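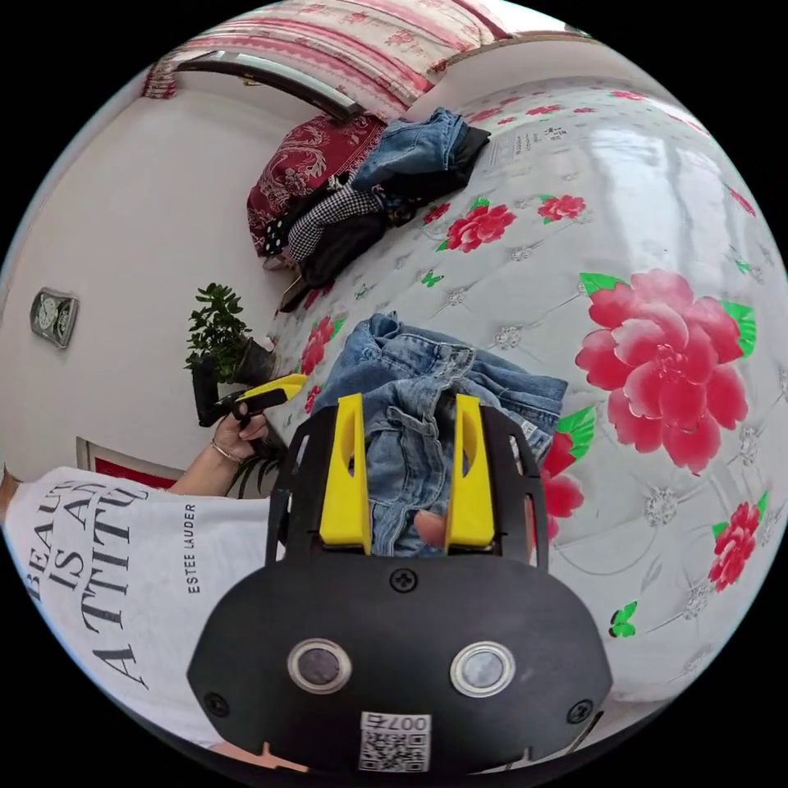 Jeans between the yellow fingers of a hand-held gripper.

We spent most of March comparing grippers on laundry, and I think the usual test is wrong. Most shops quote payload. Budomis gives 30 newtons of grip force and stops there. Denim is heavy at the seams and slack everywhere else, so force says little about whether a waistband stays put.

Nayeli Huaranga wants 200 folds per finger design before we pick one. I would take fewer folds and more kinds of cloth. Flat slotted fingers deserve a place in that test, and so does a soft bed, where the surface gives under the tool.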